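CLUNDINE WORKSHOP BUILDING
Bench and extension lead check, second floor
Monday, October 9, 2023

Marks used: OK / Fix / Not checked / See comment

The form is the Koden one again, with its own questions. I have answered them as written and put my doubts in the comments. Last time the comments were left out of the copy that went on the wall, so please post all of it.

SECTION A. GETTING IN AND OUT

A1. Door opens fully and closes by itself
OK
Comment: It closes by itself if you let go of it gently. Let it swing and it bounces. I wouldn't have called that OK but the form has no mark for it.

A2. Walkways clear
See comment
Comment: Clear at the time I walked them, which was before anyone had started work. I'd like to see this one done at four in the afternoon.

A3. Exit sign lit
OK

A4. Floor free of trip points
Fix
Comment: Edge of the mat by the sink has curled. It was marked Fix in April and signed off as fixed. Pressing it down with a foot is not fixing it.

SECTION B. WALL OUTLETS

B1. Cover plates whole and tight
Fix
Comment: 3 loose, all on the window wall. Tightened one myself. The other two turn and turn and never bite, so the screws or the boxes need replacing.

B2. Outlets tested with plug-in tester
OK
Comment: Tested every one I could reach. The tester only tells you so much. It says the wires are in the right places and has nothing to say about how worn the contacts are. Two outlets let a plug drop out under its own weight and still passed.

B3. Breaker panel clear and labeled
See comment
Comment: Clear, yes. Labeled, if you count "bench side" and "other bench side" as labels.

SECTION C. POWER STRIPS AND EXTENSION LEADS

C1. Every strip has a current sticker
See comment
Comment: Most do. I don't put much faith in the stickers. The Dobos visit covered the whole floor before lunch, and I have a hard time believing every strip was picked up and turned over in that time. A sticker says somebody was near the strip with a roll of stickers.

C2. No strip plugged into another strip
Fix
Comment: Found one pair under the shelving and took it apart. It'll be back.

C3. Housings free of cracks and scorch marks
See comment
Comment: No cracks on the ones I turned over. There is one with a brown patch by the switch that I was told is glue. It may be glue. I have taken it out of use anyway and it should stay out until somebody opens it.

C4. Cords not pinched, knotted or under furniture
Fix
Comment: Two cords under chair wheels, moved. The cord behind the filing cabinet has been flattened by it. Replace the cord, and don't tape it.

C5. Strip rating suits the load
Not checked
Comment: The form wants a total in watts and suggests adding up the labels. I got 2,727 for the window bench, and I don't believe it for a minute. Half of those things never run together, and the heater's label is worn off so it isn't in there at all. A plug-in meter would settle it. I have asked for one before.

C6. Spare leads stored coiled
OK
Comment: Coiled, in the Alell bins. The bins are fine. The lids are a waste of money and are already being used as trays.

SECTION D. BENCH TOPS

D1. Surface sound and level
OK

D2. Liquids kept away from electrical items
Fix
Comment: Coffee on two benches. I was told it was "only for a second."

D3. Task lights fixed firmly
OK
Comment: One clamp is stiff. Stiff is better than loose.

D4. Small adapters and loose plugs put away when not in use
Fix
Comment: There is a drawer for these. I opened it and it had takeout menus in it. If the drawer isn't going to be used, take the line off the form and stop asking me.

SECTION E. PAPERWORK

E1. Last report posted
Fix
Comment: See my note at the top.

E2. Items from last report closed
See comment
Comment: Closed on paper. The mat is the obvious one. I also doubt the outlet covers were ever looked at.

E3. Budget for repairs
See comment
Comment: $300 for the year, I'm told, which has to cover outlets, a meter and new strips. It will not.

TO DO BEFORE THE NEXT CHECK

Two outlet boxes, window wall
Cord behind filing cabinet
Strip with brown patch, open or throw out
Mat by sink, replace
Plug-in meter, buy
Drawer, empty

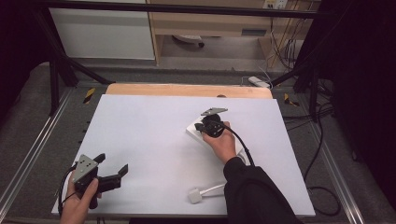 Power strips need a rule of their own for bench tops, and the one on the form ("position safely") is too vague to check. My version is short. Unplug the strip at the wall before handling it, put it down flat, and look along the whole cord to the plug. A sleeve can lie right over one end of a strip, the way the black one does on that white board, so move your arm and look at the part you were covering before you mark it OK. Black cables looped over the side of a work surface get a Fix from me wherever I find them. I expect to be told that they have always been like that.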